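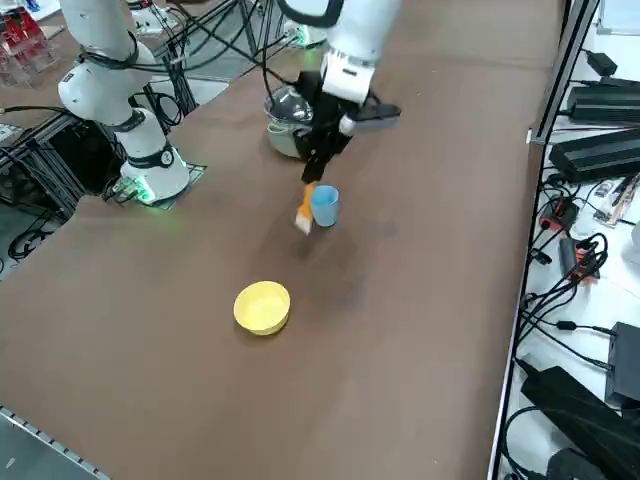
## 4. El préstamo de enseres entre vecinos: resultados

El corpus reúne 171 notas manuscritas halladas en los portales de Clorthorpe, redactadas para reclamar la devolución de un objeto prestado. Hemi Maihi, que las transcribió con una paciencia que sus coautores no compartimos, distingue entre la nota directa («devuélveme la olla») y la nota elíptica («ya sabes qué me falta»). La segunda predomina en los edificios con ascensor, dato para el que carecemos de teoría y, a estas alturas, de ganas de buscarla.

Adoptamos la escala de cortesía de Wanigasekara con una modificación: se añade un nivel inferior, reservado a las notas escritas enteramente en mayúsculas.
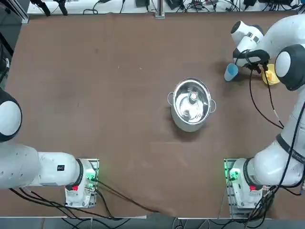

*Tiempo de lectura: 3 minutos*

### 4.1. El recipiente como categoría

Los recipientes de cocina ocupan un lugar privilegiado en el corpus. Una olla metálica con dos asas (figura 1) se presta con facilidad y se reclama con vergüenza; el vaso de plástico, en cambio, se da por perdido desde el primer día y apenas genera escritura. Solo 13 notas mencionan un vaso, y en todas ellas el vaso es un pretexto para hablar del ruido.

**Figura 1.** Olla metálica de dos asas y vaso de plástico azul claro.

La tapa merece mención aparte. Quien devuelve la olla sin tapa considera saldada la deuda - quien la recibe, no - y de ese desacuerdo nace el subgénero que en la sección 5 llamamos «segunda reclamación». Su tono es notablemente peor. 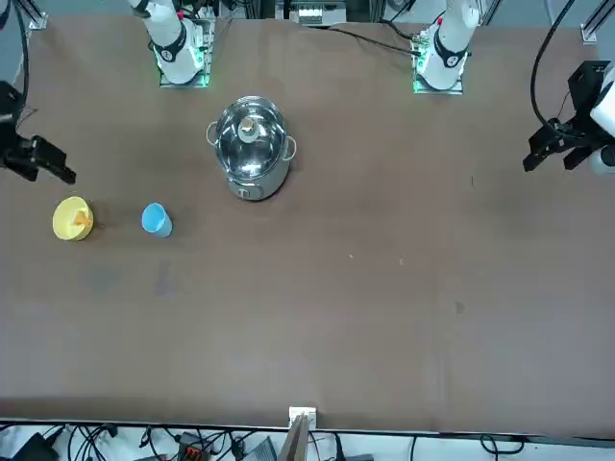

*Última modificación: 23 dic 2024*

### 4.2. Limitaciones

El barrio de Etlow quedó fuera del análisis: sus vecinos se reclaman las cosas de viva voz, costumbre admirable y ruinosa para nuestro método. Tampoco incluimos los mensajes del grupo Nirnata, cuyo archivo supera las 3000 entradas y trata, en su mayor parte, de aparcamiento.

La datación es aproximada. Las notas rara vez llevan fecha, aunque las de enero se reconocen por su referencia a fuentes de horno prestadas en Navidad. Cuando dos notas de la misma mano aparecieron en un mismo portal, se contaron por separado, salvo que una tachase a la otra.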